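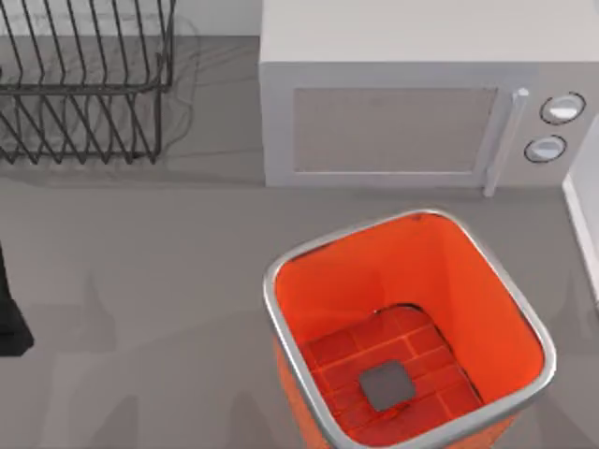
Fig. 1. Tido kitchen scene, overhead view, with dish rack, microwave oven and orange waste bin. One item on the bin floor.

Inby Project - Simulation Tools Review
Minutes of meeting, May 16, 2021
Location: Hämmerli building, second floor meeting room, and by call
Present: project lead (chair), simulation engineer, manipulation engineer, vision engineer, test lead, purchasing. Driseck product support joined by call for items 3 and 4 only.
Apologies: safety engineer
Minutes: test lead

1. Minutes of the March meeting

Accepted with one correction. Under item 5 the trial license was recorded as covering the full Tido asset library. It covers the kitchen set only. The office and laundry sets are separate purchases and were not part of the trial.

2. Actions carried over

2.1 Install Tido on the second workstation. Done. The installer needed a newer graphics driver than the one on our standard build. The driver version has been added to the setup notes.

2.2 Get a written statement from Driseck on what happens to generated data when a license ends. Received. Data made during the license period stays with the customer and may be used for training and internal testing. The scene files themselves may not be passed on. Purchasing has filed the statement with the quote.

2.3 Measure the real bin and rack in the test kitchen and compare with the Tido models. Partly done. The bin has been measured, the rack has not. Carried over, see item 8.

3. Tido kitchen set - trial results

3.1 The simulation engineer reported on the trial. The test task was disposal: pick a small item off the counter, carry it over the waste bin, release. The layout was the supplied one with the dish rack at upper left in the overhead view, the microwave oven at upper right and the bin in front of the microwave. Fig. 1 was used as the reference view for the discussion.

3.2 A batch of 104 episodes was run with the scripted controller. In 8 of these the item ended up resting on the bin rim. The rest ended with the item in the bin or on the counter, and the success check labeled them correctly. The 8 rim cases were all labeled as successes, which is wrong for our purposes.

3.3 Driseck support explained that the success check tests whether the item center is inside a box drawn around the bin, and that the box includes the rim. The height of the box can be changed in the scene settings. It was not in the version of the manual we were given. Driseck will send the current manual.

3.4 The manipulation engineer asked whether the check could also require that the item has stopped moving. Driseck: not as a setting, but the check can be replaced with a user script. A sample script exists and will be sent with the manual.

3.5 Contact behavior. The manipulation engineer considers contact against the bin walls acceptable. The walls taper inward and items slide down them at a believable speed. Contact with the dish rack is a different matter. The rack is built from many thin rods, and with the default step size a gripper finger can pass through a rod when moving fast. Halving the step size stopped this in the runs tried, at a clear cost in run time. Driseck recommends a simplified collision shape for the rack when the rack is only an obstacle. Agreed to try it. It will not do for any task that places dishes in the slots.

3.6 The microwave door was not opened during the trial. The manipulation engineer noted that the door and both knobs are listed as movable parts on the product sheet and that we have no results for them. Not needed for Inby phase one. Left out of the acceptance list.

4. Rendering and camera views

4.1 The vision engineer went through the rendered output. General finding: good enough for object detection training if mixed with real images, too clean to be used alone.

4.2 Counter. Flat matte gray with no wear or marks. The soft shadows over the lower part of the view are useful, as our detector has tended to mark shadows as objects. The vision engineer wants more of this and asked if the shadows could be varied between episodes. Driseck: yes, light position and softness can both be drawn at random from a range. Counter texture can be swapped too, but only for textures in the set or ones converted with the Driseck tool.

4.3 Bin. The bin floor has a brick-like pattern in dark red and lighter orange. Two concerns were raised. First, a strong regular pattern behind a small item may teach the detector to depend on it. Second, our own bin has a plain floor. Driseck confirmed that the floor texture is a separate material and can be replaced. The simulation engineer will set up a plain version and keep the supplied one as one choice among several.

4.4 Contrast. The item in Fig. 1 is small, square and dark gray, and stands out well against the floor of the bin. The vision engineer pointed out that this is an easy case. Red and orange items should be added to the item list before any detection figures are quoted.

4.5 Rim. The metal rim shows bright highlights along its upper and left edges. In the test kitchen the ceiling lights give something similar on steel parts. No change asked for.

4.6 Camera placement. The supplied overhead camera cuts off the bin at the bottom and the dish rack at the top and left. For the disposal task this is a problem at the bottom only: the nearest part of the bin is out of view, so an item dropped short on that side may not be seen. Options discussed were to raise the camera, to widen the lens setting, or to move the bin toward the microwave. Moving the bin was turned down, as the gap in front of the microwave is already short and the arm needs room there. Raising the camera is preferred, provided the mount on the real test stand can match it. The test lead will check the mount.

4.7 The vision engineer asked about the black object at the left edge of the overhead view, of which only a sliver is visible. It can't be identified from that view and is not in the vision team's label list. Driseck will send the full object list for the scene so that labels can be checked against it.

Driseck support left the call.

5. License and cost

5.1 Purchasing presented the quote. The kitchen set is offered at 875 per seat per year, support by e-mail included. Updates within the year are included. Major versions are not.

5.2 Number of seats. The simulation engineer asked for 2, one for the workstation that builds scenes and one for the machine that runs batches. Purchasing asked if one floating seat would do. The terms allow a floating seat, but a batch run holds it for the whole run, often overnight and into the morning. It was agreed that 2 fixed seats is the right request.

5.3 The project lead asked what it would take to build the same scene in-house. The simulation engineer's view: the counter, bin and microwave body are simple work. The rack with usable collision shapes, the moving parts and the label output are where the time would go, and that time is not in the plan. No formal estimate was made and none was asked for.

5.4 Purchasing noted that the quote is silent on price for renewal. Driseck is to be asked for a fixed renewal price for at least one further year.

6. Match with the real test kitchen

6.1 Bin. The real bin is deeper than the Tido model and its opening is a little narrower. The model can be scaled on each axis. The rim scales with it and will end up thinner than the real one. The manipulation engineer can accept this.

6.2 Dish rack. Not measured, see 2.3.

6.3 Microwave. The test kitchen model has push buttons where the Tido model has two round knobs. No effect on the disposal task.

6.4 The safety engineer sent a comment in writing: results from simulation are not to be used as evidence for the speed limit on the real arm. Noted. No one present had planned to do so - the test plan will say it in plain words all the same.

7. Decision

The group supports purchase of the Tido kitchen set, 2 seats, one year, subject to the following:
- the manual and sample success script have arrived and the rim cases are labeled correctly in a repeat of the batch in 3.2
- the object list has been received and checked
- a renewal price has been given in writing

The project lead will sign the order when all of these are met. The trial license stays in use until then. The office and laundry sets will not be looked at this year.

8. Actions

Driseck: send current manual, sample success script and full object list.
Simulation engineer: lower the success box, repeat the batch with the same random seeds, report the rim cases separately.
Simulation engineer: plain bin floor version. Random light position and softness, ranges to be agreed with vision.
Manipulation engineer: try the simplified rack collision shape at default step size.
Vision engineer: add red and orange items to the item list. Check labels when the object list arrives.
Test lead: measure the dish rack. Check how far the camera mount on the test stand can be raised. Add the safety comment to the test plan.
Purchasing: ask for renewal price. Prepare the order for 2 seats, hold for signature.

9. Any other business

The batch machine was shut down twice in the past month while runs were in progress. A note is to be put on the power switch. The simulation engineer also asked for saved checkpoints during long runs, and will look at whether Tido supports them before raising it with Driseck.

The next meeting will be called when the repeat batch is complete.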